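MECHATRONIC SOFTWARE 3: Week 7 handout
Perception and planning for the two-arm table-setting task
Notes by Liam Clegg

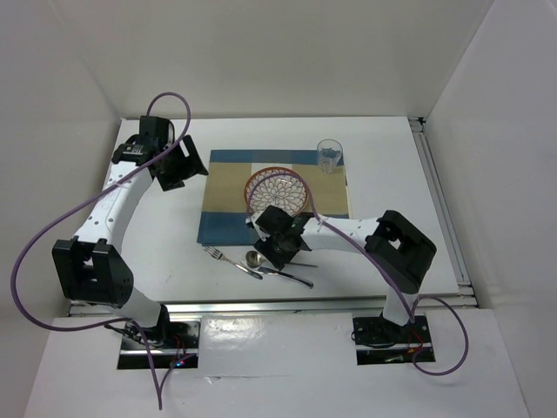 Fig. 7.1. Placemat, plate and glass, with the fork, spoon and knife still in front of the mat. Right gripper over the spoon handle and knife blade.

7.1 What the planner gets

Jedix hands you a list of objects, each with a label, a pose and a confidence. Treat the confidence as you would a real estate agent's. The default cut-off is 80 per cent and you are welcome to change it, provided your report says why.

Clear glass is the usual casualty. In Fig. 7.1 the blue and tan of the mat come straight through the tumbler, and a colour-based segmenter will happily file the whole thing under fabric. Use the rim and the thick base as separate cues. If your depth image has a hole in it, the hole is information too.

The plate has the opposite problem: too many edges. Fit the ellipse to the orange-brown rim and leave the petals alone. Last year's best wrong answer found 127 plates.

7.2 Picking an order

Look at the cutlery again. The knife blade runs very close to the fork handle, and the spoon handle passes under the right gripper. Three objects, and a descent on any one of them has a neighbour to worry about. Your planner should score each grasp by finger clearance before it thinks about travel time. A greedy nearest-first planner is allowed as a baseline – it is also what most of you will submit at 11.50 pm.

7.3 Two arms, one table

Mavbridge checks link-to-link collisions at every waypoint and nothing in between. Interpolate. It also models the links and grippers but no cables, so the purple loops are your responsibility. Pad the wrist geometry and penalise needless wrist rotation.

An idle arm is still an obstacle. Give it a parking pose and lock that region in the scheduler, or the other arm will plan straight through it with perfect confidence.

7.4 Before the lab

Run the Murine test set (158 saved layouts) and bring the failure log. Logs with no failures will be read with particular interest.

Reading: Cui notes, chapter 3, skipping the proof.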